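Feb 15, 2025
By Ourania Tsakiris
3 min read

About Us

Hi! I'm Ourania, and I run Kulico, a little after-school program that teaches kids where their electricity comes from and how to stop wasting it. We're based in Plurmont, upstairs from the bike shop on Paredes Street (ring the bell twice, the first ring never seems to reach us).

I used to teach sixth grade science. Every year we'd get to the energy unit and every year I had 2 weeks for it, which was barely enough time to light a bulb with a lemon. The kids always wanted more! They wanted to know what was behind the outlet, and why their parents yelled about the thermostat, and whether leaving a charger plugged in really costs anything. So I left in July and started Kulico with a box of secondhand watt meters and a very patient landlord.

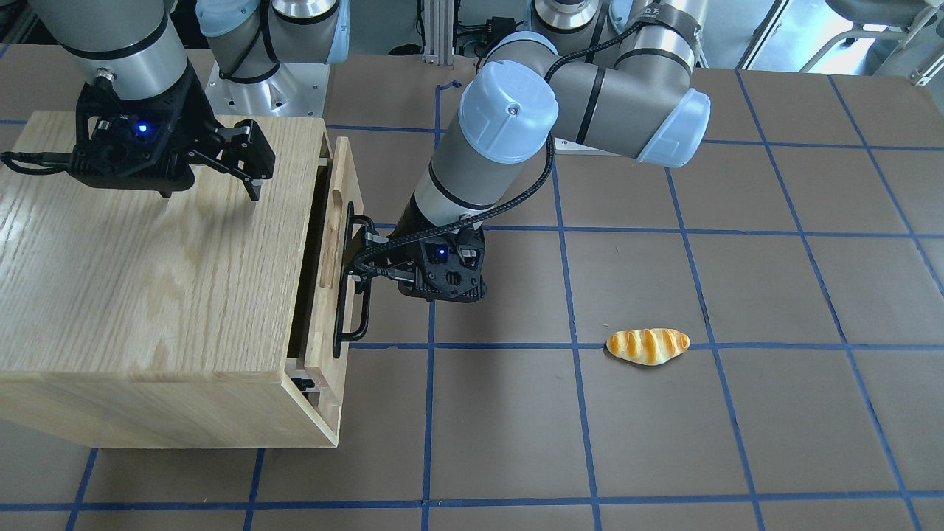
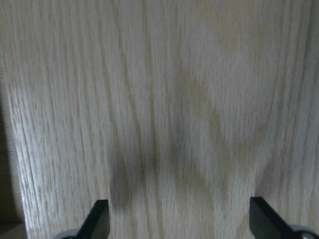 Pale wood grain in both pictures, and up close in the second.

Our main course runs for six weeks and it's for ages ten to fourteen. Each student takes a meter home, plugs things into it and keeps a log. Then we put all the logs up on the wall and argue about them, and I mean argue, we once spent a whole afternoon on one family's old garage freezer. After that the students pick a habit to change at home and track it until the next bill comes.

Hartmut Hamann joined me after the first course. He spent years as an electrician over in Arklow, and he handles the wiring lessons and anything with a screwdriver in it. He's also the one who answers the phone, so if you call and get a short lecture on power strips, that's him.

We keep groups small and we don't give grades. Families pay what they can, and a grant of $2000 from the town covers the meters and snacks. Three area schools now send students our way, and we're hoping to add a summer session for the younger brothers and sisters who keep peeking in the door!

If you'd like your kid to join, or you've got a dead toaster you don't mind us taking apart, come by any afternoon while school's in session. Parents are welcome to stay and sit in.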